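Packing for Kovska, again

My flight is Friday and my duffel is still sitting open on the bedroom floor with one boot in it. This will be my third season out with the survey teams, and you'd think I'd have a list by now. I do have a list. It's from the first year and it says "sunscreen???" and not much else.

For anyone new reading, I work in the support office for a small charity that helps farming villages get their land checked and cleared after the war. I don't clear anything myself (my mother still asks). I do the paperwork, the maps, the village meetings, and a truly amazing amount of driving. We hire most of our people locally, and this year we're adding 12 new trainees from the villages on the Bravton road, which I'm so happy about I could burst. Two of the applicants from last year who didn't get in tried again and made it!

The part of the job I never manage to explain at parties is how much of it is talking. Before a team can start on a field, we need to know who farms it, who used to farm it, where the cows go, which path the kids take to school. You sit on somebody's porch and drink very sweet tea and ask the same thing four different ways. Last September a grandmother drew me a map of her whole valley in the dirt with a stick, and it was better than the one on my tablet. I copied it down as fast as I could. 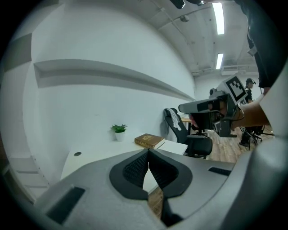 A hand on the right, a white desk, and a wooden floor somewhere below. Back to boots soon.

The office is fine, really. I've been in it since spring, mostly doing the grant report, which asks for everything in hectares even though every farmer I know out there measures land by how long it takes to plow. I have a conversion table I made myself and I trust it maybe 80 percent. The Anthorpe field came out at two different sizes depending on which brother I'd asked, so that one went in with a footnote.

Things I'm bringing this time: my own pillow, good coffee, 900 printed safety leaflets for the schools (they weigh a ton, and I'm dreading the check-in desk), and a second pair of boots so I'm never again stuck wearing sandals to a meeting with the district office. Things I'm leaving home: the Hennessy rain jacket. It's a lovely color and it leaks at both shoulders.

I'll try to post from the guesthouse, though the internet there mostly works at 4 in the morning. If you've written to me about the school supplies drive, I've got your email and I'll answer on the layover. Pencils yes, backpacks yes, please no more crayons, they melt in the truck.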